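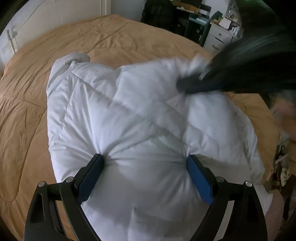
I have never been persuaded by the made bed. I make mine, most days, in the sense that I drag everything roughly towards the pillows before I leave the room. What I don't accept is the idea, repeated in every supplement and by every relative who has ever stayed with us, that a smooth bed is the foundation of a well-run life.

The latest version of this comes with layers. One cover is for amateurs. You are supposed to have a quilted bedspread, in some earthy colour, and then a white comforter folded across the lower third, and possibly a throw on top of that in case the comforter gets chilly. Mellitz had a whole window of this in August, when no sane person wanted any of it. The bedspread was tucked in so tightly you would have needed a shoehorn to get into bed.

I bought into it once. The comforter came from Grolla and cost £69, and the assistant told me it would "finish the room". It has finished nothing. A comforter is a bag of puff with opinions of its own. Fold it in half and it rises. Fold it again and a corner flops out. Lay it flat and it slides off on one side during the night, usually mine, and by morning it is a heap in the middle with one of us holding the only useful edge.

The bedspread is no better behaved. Those big quilted squares are meant to give you straight lines, and they do, which means that every wrinkle shows up against them. A plain blanket hides a bad job. A quilted one reports it.

My friend Mutua Biwott disagrees with all of this. He makes his bed before he has spoken to anyone, corners and all, and says it takes him five minutes. I asked whether the rest of his day went better for it. He said yes, of course. I asked how he could possibly know, having never tried the other way, and he changed the subject to my guttering.

Five minutes a day is a fair bit of anyone's year, and I would like to see what it buys. I'm told it buys calm. I have stood in front of a made bed and felt nothing except mild reluctance to sit on it. The calm, if there is any, seems to belong to people who were calm already and happen to be tidy.

There is also the matter of air. My mother threw the covers back every morning and left them until 11 at the earliest, window open, whatever the weather. Beds want airing, she said, and you don't air a bed by sealing it under two quilts while it's still warm. I have no figures for this. Then again, the supplements never give any figures for the calm.

I will grant the other side a little. If the bed is in the room where you eat or work, I can see why you would want it flat - a heap of white bedding is hard to ignore from a desk. And on a Wednesday, when the sheets are fresh in our house, I do take some trouble. It lasts until bedtime.

What I object to is the moral tone. A mound of comforter on a bed tells you that somebody slept there or sat there, or couldn't be bothered to fold it. It doesn't tell you whether they pay their bills or ring their mother. Norkota sells a wooden board for smoothing bedspreads, at £20, and I have now been given two of them. Both are under the bed.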